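Speaker notes – Keeping a Sourdough Starter Without Losing Sleep
Landville Public Library, evening food series, June

Start at 6:30 even if people are still finding chairs. Thank Etelka Dudás for setting up the room. Jars and handout are on the side table.

Opening

Ask who has a starter at home right now. Then ask who used to have one. The second group is the one this talk is for.

Say where I come from on this. I bake at home, two loaves a week, and I worked mornings at the Stornano bakery for four years. The bakery taught me to weigh things. Home taught me how much neglect a starter can take.

What a starter is

Flour, water, wild yeast and bacteria. The yeast makes the gas, the bacteria make the acid. Keep this short. People came to hear about feeding.

Mention that the packet yeast in the grocery store is a different animal and there is no shame in using it. My sandwich bread still uses it.

Feeding

The ratio I use is one part starter, two parts flour, two parts water, by weight. Write it on the board: 20 grams, 40 grams, 40 grams. That makes 100 grams, which covers one loaf with a bit left over to carry on.

Most recipes online have you keep far too much. Gyula Vörös ran the bread side at Stornano and we kept 4000 grams going there, but we were baking for a shop. At home a jam jar is plenty.

Flour: all-purpose is fine. A spoonful of whole rye wakes up a slow one. Don't switch flours completely the day before you plan to bake.

Water: tap water has always worked for me. If yours smells strongly of chlorine, let it sit out overnight – or use filtered. Lukewarm in winter, cool in summer.
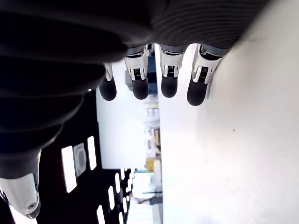
How to tell when it's ready. It should have at least doubled, with a domed top that is only starting to flatten. Put a rubber band around the jar at the level you started from. The float test gives wrong answers with rye starters, so I stopped relying on it.

Pass the two jars down the rows now. Jar A was fed this afternoon. Jar B has been in my fridge for 17 days. Let people smell both before I say which is which.

The fridge

This is the main point of the talk, so slow down.

If you bake once a week, keep the starter in the fridge and feed it once a week. Take it out, feed it, leave it on the counter for an hour or two, put it back. The night before baking, feed it again and leave it out.

Gray liquid on top is alcohol and water. Pour it off or stir it in. Stirring it in makes the bread more sour.

Pink or orange streaks, or fuzzy mold, mean it goes in the trash. Don't try to scoop around it. Repeat this part, it gets asked every time.

Bringing one back

Take a teaspoon from the middle of the jar and move it to a clean one. Feed it twice a day for three days. Most come back. The longest I have left one was 13 weeks, when we were moving house, and it raised a loaf on the fourth day.

A backup is easy. Spread a thin layer on parchment, let it dry, crumble it and keep it in an envelope. Nest Mostyn has brought some envelopes of hers to give away after the talk.

Discard

Pancakes, crackers, flatbread. The cracker recipe is on the back of the handout. Correction to make out loud: the handout says 425 degrees for the crackers and it should be 350.

If there's time, tell the one about the lid. Screwed it down tight, left it on top of the boiler, cleaned starter off the ceiling. If it's past 7:15, skip it.

Questions that usually come up

Metal spoons? Fine. Stainless steel does nothing to it in the time it takes to stir.

Does an old starter taste better? Not that I can tell. Kristóf Jakab gave me a piece of one his grandmother kept, and after a month of my flour it baked the same as mine.

Gluten free? Possible with brown rice flour, but I haven't done enough of it to teach it. Send them to Nikola Borkowska, who has.

Remind everyone that the handouts have my email on them, and get both jars back before people leave.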